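Narano two-finger gripper, tried against our old Lemaire

10/13/21

Had the Narano on the arm for 19 days now. Quick notes before I forget, will clean up later (probably won't).

**Price:** $1025 with the mounting plate. Cable is extra, which is annoying. Ordered thru Plandinwood, showed up fast, box a bit crushed, gripper fine.

## Mounting

Easy. Four bolts, one connector, done before lunch. The Lemaire took me most of a day the first time because of that stupid adapter ring. Manual is thin. Skip the section on homing, it's wrong for the current firmware, just run it from the menu.

## Gripping

Good on bottles. Good on boxes. Fingertips are short and rounded, so flat thin stuff is a pain, cards and lids mostly slide away. Lemaire had longer tips and did better there. On anything round I'd take the Narano every time, less squeezing and fewer drops.

Force setting goes in coarse steps. Wish it was finer. At 2 it barely holds a full bottle, one step up and it dents a soft one.

Wrist camera sits close in. Nice for the last bit of the approach, but anything long held at an angle blocks a big chunk of the view. Had to redo my pick poses so the arm looks first and then moves in.

The gray cylinder with the shiny black band at the open end is a good test for this. It runs right across in front of the fingers, with bottles behind it way out of focus, and the thin wire loop sticks out to the left.

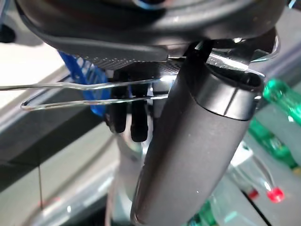
## Camera and controller

Close focus is decent, background goes to mush. Fine for picking, useless for reading labels across the table. Shiny metal blows out under our lights, I turned the exposure down and it helped some.

Controller is the Drollholm one, same as before. Talks to the Narano no problem. Lost connection twice, both times after I rotated the wrist past 90 and tugged the cable. Get the longer cable!!

## Verdict

Keeping it. Lemaire goes back on for flat parts only. Would be an easy yes if the force steps were smaller and they threw in the dang cable. Firmware update suposedly coming in January, will add to this if it fixes anything.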